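Print this page | E-mail this to a friend

We use cookies to remember where you left off reading. Accept | Manage settings

The Greengrocer's Test

Kgomotso Msimang had been promised a cure for indecision, and so far it had cost her 389 pounds.

The Iluvico Method, said the leaflet, worked on the principle that a person who could choose well among vegetables could choose well among anything. Jobs, flats, husbands. She had read this twice on the train to Bevham, looking for the joke.

"Take your time," said Man-lok Shek. He had a soft voice and very clean shoes. "Look at the table until one of them asks for you."
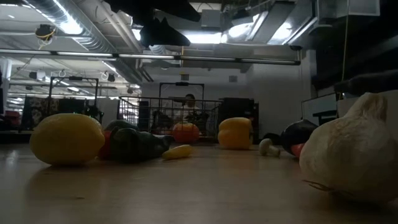
The table at Bevham, before any choosing.

She looked. The garlic was enormous, with its roots still on like an old man's beard. The lemon was nearly as bad. Between them somebody had put a mushroom on its side, and Kgomotso wondered whether this was part of the Method or whether it had rolled.

"Well?" said Shek.

"The aubergine's nice."

"Nice." He wrote it down. "And does it ask for you?"

"It's an aubergine."

He wrote that down too. She tried to read it upside down, but his handwriting was as soft as his voice.

Her sister had done the course in Prirbridge and left her husband within the month. Her sister called this proof. Kgomotso, who had met the husband, thought a bag of crisps could have told her the same and left change from 900 pounds, which was what they charged in Prirbridge.

"I'll have the pepper," she said, to get things moving. "The yellow one."

"Why?"

"I could stuff it."

Shek shut his eyes as if she had said something either very wise or very rude, then told her to go and stand in the corridor for 15 minutes while the choice settled. There was a chair, a radiator and a framed certificate from the Riviere School of Discernment. She tried to look up the Riviere School of Discernment on her phone. It had a page with a picture of a lake.

When he called her back in she went straight to the table. 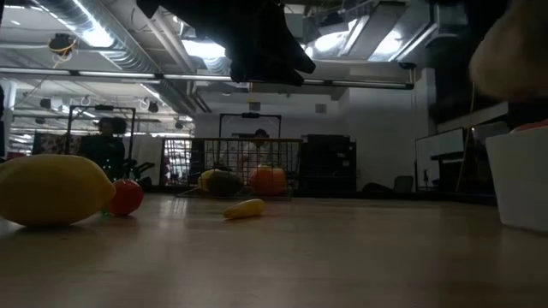 The same table, that afternoon.

"What do you notice?" said Shek.

"You've moved things."

"Have I?"

"There's a little yellow thing out on its own in the middle, and I can't see my pepper."

"And how does that make you feel?"

She gave it some thought, as she had paid to. There was fruit in the wire basket at the back, an orange one showing through the bars. It made her feel hungry. It also made her feel that a grown man had spent a quarter of an hour shifting groceries while she sat by a radiator.

"Like going home," she said.

Shek put down his pen. He looked pleased - properly pleased, for the first time all day.

"There," he said. "You decided that without any trouble at all."

Kgomotso picked up her coat. It was a good line, and she supposed he used it on everyone. At the door he asked whether she would like to book stage 3.

"I'll think about it," she said.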